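Minutes of the Adult Bible Study Planning Meeting
Flunwood Chapel, back classroom
14 October 2018

Taken by me, Kevin Cuervo, because I was the last one to look down at the table when we asked for a note-taker. I've typed these up from my scribbles, so if I've put words in your mouth, tell me and I'll fix them before they go in the binder.

Opening

Pastor Rissanen prayed for us and then read Ruth 1:1-18 out loud. We all know the "where you go I will go" part (it was read at my own wedding!), but hearing the whole stretch in one go was different. You get three funerals in five verses before anyone says anything lovely. We sat quiet for a bit after that and then got going.

Last meeting's minutes

Approved with one fix. I had written that we finished Judges. We did not finish Judges. We stopped after Samson and skipped to the potluck.

What we're studying next

This took up most of the evening. Two ideas were on the table: the book of Ruth, or a longer run through the letter of James. The James people made a good case. It's practical, it's short, and you can drop in for one week and still get something out of it. The Ruth people (I'm one of them, so read this paragraph with that in mind) said we've just spent months in Judges, with everybody doing what was right in their own eyes, and Ruth opens with "in the days when the judges ruled." It's the same years and the same country, and you finally get to see a few decent people in it. It would feel strange to walk right past that.

Pastor Rissanen pointed out that Ruth also ends with David's name, so it would set us up nicely if we ever want to go into the kings. Somebody asked if that was a hint. He said it was an observation.

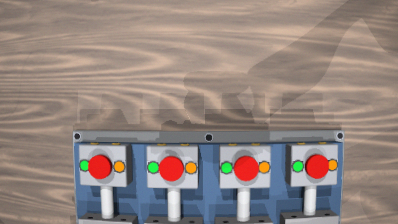
We voted, and it's Ruth, with James to follow in the new year. We'll take seven sessions. I worried that was a lot for four chapters, but once we mapped it out it filled up fast. Chapter 1 gets two weeks, one for Naomi's losses and one for the road home. Chapter 2 gets one week, chapter 3 gets two, and chapter 4 gets one. The last session is for reading the whole book aloud from start to finish and talking about whatever's left over. We should be done in December, before the pageant swallows the building.

The hard parts

We had a long talk about Naomi saying "call me Mara." A few of us grew up hearing that she was being faithless there, and that the point of the story is how wrong she turns out to be. Others didn't hear it that way at all. She says the Almighty has dealt bitterly with her, and the book doesn't scold her for it. The women of Bethlehem don't either. I said I'd like us to leave that verse alone for a while before we explain it, and there was general nodding, so I'm writing it down as agreed.

The threshing floor came up too, naturally. Do we talk about it frankly? Yes, we're adults. It was suggested that the leader that week read up on what a kinsman-redeemer was and wasn't, since we tend to toss the word around. The law about a brother's widow in Deuteronomy 25 and the law about buying back land in Leviticus 25 are separate things, and chapter 4 seems to bring them together. I volunteered for that week, and I am already nervous about it.

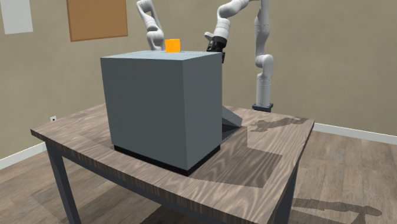

Gray box with a chute on its right side and a small orange cube on top.

Gleaning and the pantry

This one wasn't on the agenda, but it came straight out of chapter 2, so I let it run. The question was what leaving the edges of the field looks like for people who don't own a field. One thought was that we set aside part of whatever we'd normally spend on class snacks and give it to the Fluldale pantry for as long as the study runs. I liked this a lot. The other thought was that Boaz didn't just leave grain, he learned her name and asked her to lunch, and that writing a check lets us off easy. I liked that too, and it bothered me more.

We agreed to do the snack money now and to ask Fluldale whether they could use some of us in person. I'll call them.

Books and money

We have $222 in the class fund. The Prultari study guide was passed around. It's nicely laid out, but several of us felt the questions mostly had their answers tucked inside them. We decided to skip the guide and just use our Bibles, any translation you like. Bring a different one from your neighbor if you can, because the comparing is half the fun.

Things people said they'd do

I'm calling Fluldale and preparing chapter 3.
Pastor Rissanen is leading the first session and the last one.
Everyone is reading Ruth straight through once before we start. It takes less time than a sitcom, so no excuses!

Closing

We shared prayer requests, which I'm keeping out of the minutes as usual, and closed with the Lord's Prayer. Then we stood in the parking lot and argued about James for a while longer.

Comments

Marigold77: Sorry I missed this one. Very glad it's Ruth. Can we please talk about Orpah too? She gets treated like the bad daughter-in-law, and all she did was what Naomi told her to do.

Kevin Cuervo: Yes! Adding her to the first road-home week.

pewfour: I was on the James side and I'm over it, mostly. Is there large print for those of us who need it?

T.R.: We did finish Samson, though. I remember the pillars.

Recent items

Minutes: Judges wrap-up and potluck
Pageant rehearsal schedule
Fluldale pantry: what's needed this month
Reading plan for the book of Ruth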